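Can a machine make my tea yet?

Posted 9/16/24

I do most of the housework in our flat in Praltbridge, and for nine years before that I worked in the kitchen of a works canteen. So when people tell me the machines are coming for the chores, I want to know which chores, and when. I have been following the subject for a couple of years now and this is my attempt to write down where I think things stand.

Start with what is already done. The washing machine does the washing. The dishwasher does the dishes, provided somebody loads it. We have a robot vacuum called a Stindix which cost 481 pounds and which does the hall and the living room well and the bedroom badly, as it cannot get past the rug. I empty it every other day. It saves me perhaps a quarter of an hour a week once you take off the time spent picking things up off the floor so that it can run.

All of these work in the same way. The job has been moved into a box, or on to a flat floor, and everything awkward about it has been left to the person. I load the dishwasher. I sort the washing. I fold it afterwards. The awkward part is nearly always picking something up and putting it somewhere else, and that is the part I would pay to be rid of.

On the shop floor it is a similar story. My brother-in-law Ville Rissanen works at Căpraru, where they pack bathroom fittings. They have an arm at the end of one line that puts full cartons on a pallet. Ville says it moves 2,000 cartons on a normal shift and he has no complaints about it. The cartons are all the same size and arrive in the same place. Further up the line, where taps and washers and little bags of screws go into the carton, it is still people at a bench. They tried a machine on that job last November. It spent the first week dropping the bags of screws, and by the third it had been moved to another building.

I asked him what the trouble was and he said the bags were never the same shape twice. I have thought about that a lot while folding fitted sheets.

Food is the chore I know best. In the canteen we did almost 700 covers on a busy day, and a good half of my shift was assembly. Bread, filling, something green, lid on, next. It is dull work and you would think it would be the first to go. But consider what your hands are doing. A bread roll will squash if you grip it as you would grip a tin. A slice of tomato slides. Cheese slices stick together and you part them with a thumbnail without looking. Lettuce is the worst of the lot. It has no proper edge to take hold of, it tears, and two leaves will come up when you wanted one.

A person new to the kitchen learns all this in a morning. After that the only question is speed.

The way round it, as far as I can tell, is to give the machine some help. You don't tip the ingredients into tubs and ask it to rummage. You set each thing out on its own, standing up, always in the same spot, so that the fingers only have to come in from either side and close. That is much the same trick as Ville's cartons, and I don't count it as cheating. We did it ourselves in the canteen. Everything had its place on the bench, and if the agency staff moved the butter there was a row.
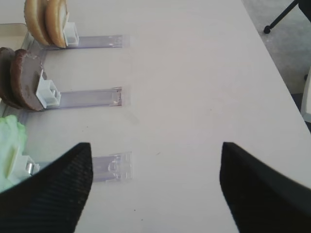 Bun halves, patties and lettuce set out for the gripper, each held on edge by a white clip.

Setting out of that kind has to be done by somebody, though, and this is where I get stuck. Standing a bun on its edge in a clip takes me as long as putting it on a plate. In a factory making thousands of the same thing you could have another machine load the clips. In my kitchen, where we have burgers perhaps twice a month, I would be doing the job in order to have the job done.

Octavian Buzatu, who used to run the canteen and now looks after equipment for a catering firm, is more hopeful than I am. He went to see a kitchen machine called the Musico and was quoted 3,032 pounds for it, without fitting. It stirs and it keeps time. You chop everything and put it in the trays first. He thinks the chopping will be sorted out within five years, and that picking up soft things will come not long after. He was right about induction hobs when I was wrong, so I note his view.

My own list, for what it is worth, goes like this. Floors, mostly done. Stacking boxes, done. Stirring, done if you can afford it. Making a sandwich from things laid out neatly, I think we will see that in ordinary canteens before long. Making a sandwich from what is in my fridge, with the lettuce in a bag at the back behind the yoghurt, a good while yet. Folding a fitted sheet, I would not like to say. I can't always do it myself.

I am going round to Octavian's next month to see the trays, and he has promised to cook something in them. I will write up how long the chopping took.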